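3.2 The Hand-Held Grippers

The arm described in Section 3.1 spent most of the winter bolted to a bench at Kitilex, the shared workshop in Gatedville where we rent a shelf and, on good days, a vise. It could reach, after a fashion. It could not be said to know anything. Teaching it by hand meant booking the bench, and booking the bench meant reasoning with the people who build canoes. We therefore took the fingers off the problem and left the arm where it was. The result is a pair of grippers, collectively called Skurkel, which a person carries around and squeezes while a camera looks over the fingers.

Each gripper has two fingers driven by a four-bar linkage, so that the pads stay close to parallel over the useful part of the stroke. The links have triangular cutouts. We would like to report that these came out of a careful study of stiffness against weight. They came out of a drawing made on the bus, and when we did get around to loading the links with a spring scale, the drawing turned out to have been luckier than its author. The silver pivots are shoulder screws. An earlier set of pivots was made from cut nails and is not discussed further.

The pads are blue and ridged. Smooth pads were tried first and worked very well on blocks, cups and the corner of a paperback, all of which we had no interest in picking up. On knit cotton they slid off politely. The ridges run fine enough to catch a single layer of cloth and shallow enough to let it go again, a compromise that took us through nearly 300 test pinches and one good sweater. The pads are held by friction and a small amount of optimism, and can be swapped in the time it takes to find the other one.

The camera has a very wide lens, and its picture is round, bowed at the edges and dark in the corners. We do not flatten it. Straightening threw away the outer ring of the view, and the outer ring is where the second gripper tends to show up. The learned policy has never complained about curved walls, having seen no other kind.

3.3 Collecting Demonstrations at Home

Our task is laundry, or the part of laundry that begins after the machines with buttons have finished. The operator stands beside a bed with a gripper in each hand and sorts, spreads and folds a small heap of clothes. Ketsara Khunthong designed the protocol and ran most of the sessions. Her first rule was that nothing in the room be tidied beforehand. We had feared this would need enforcing.

A demonstration starts with the jaws open above the bed and ends when the operator says "done" out loud, a habit the software does not listen for but which proved hard to break. We recorded 73 demonstrations over two rounds of collection. Of these, 60 were kept. The others were lost to a full memory card, a loose cable, and a run of attempts in which the operator put down one gripper and finished the job with her fingers. Those last folds were the best in the set, and we were sorry to see them go.

Beds turn out to be worse than tables in nearly every respect. The surface gives when pressed, so a pinch aimed at the top layer may also collect the cover underneath. The covering is patterned with little flecks that look, to a depth estimator, like news. The far side is out of comfortable reach, and leaning over to get at it tips the camera toward the wall. We kept the bed anyway. People fold laundry there, and a robot that needs a clear table will have to wait a long time in most of the houses we know.

Two kinds of view matter most for training, and Figure 2 gives one of each. When cloth lies spread out between the pads, the policy must choose an edge. When it sits in a stack, the policy must have the sense to leave it alone, a skill at which the early versions were no better than a toddler. Clothes piled farther back stay in view in both cases. They are labeled only as "other," and the model is expected to ignore them until called upon.

Figure 2. Wide-angle views from a hand-held gripper during collection. First, a folded lavender-gray stack on the bed, with the second gripper entering from the left. Second, a lavender-gray long-sleeved garment spread loosely, part of it lying between the blue pads. 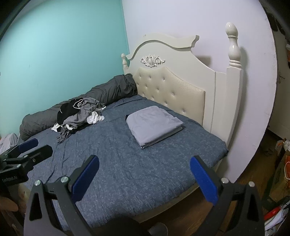
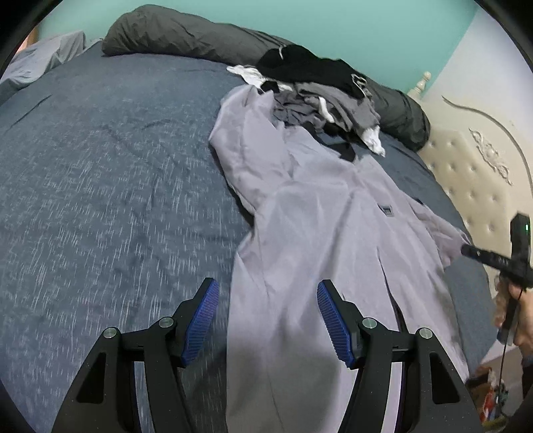
3.4 Moving the Fingers Back to the Arm

The same fingers then go onto the arm, using the adapter plate that we call the Oyelaran plate. It has four holes, three of which line up. The fourth was drilled on a Sunday and has been kept as a cable guide. With the plate fitted, the camera sits at the same height above the pads as it does on the hand-held units, so views from the two can be compared directly. Any offset left over is measured once with a printed checkerboard and stored alongside the recordings.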